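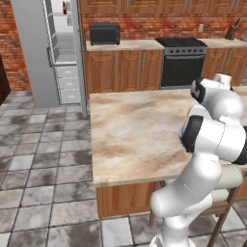

Wollesthorpe Science Reading Group, minutes, August. The paper under discussion was the Morin study on whether early diet alters gene activity in mice for life. Several members doubted the "for life" part, given that the animals were followed for 23 weeks. One compared the diet to a kitchen island with a marble top on a wooden base: the surface looks grand, but you still want to know what is holding it up. The chair asked that we keep to the paper.

Methods. The authors tested 1173 genes and reported changes in 15. It was asked how many would show up by chance. The supplement gives a correction, but two members could not follow it and a third thought it had been chosen late.

Press coverage. The Inurbridge release speaks of "rewriting inheritance". No second generation was bred. Agreed that this was overselling — the paper itself is more careful.

Rimora supplement trial. The leaflet claims benefits in 186 adults. There was no control group that we could find. One member takes the stuff and feels better; noted, without enthusiasm.

Actions. Secretary to write to the authors for the raw data. Leaflet to come off the noticeboard until Rimora replies.

Next meeting at 7.30 pm, same room. Bring own copies, as the printer is still out of toner.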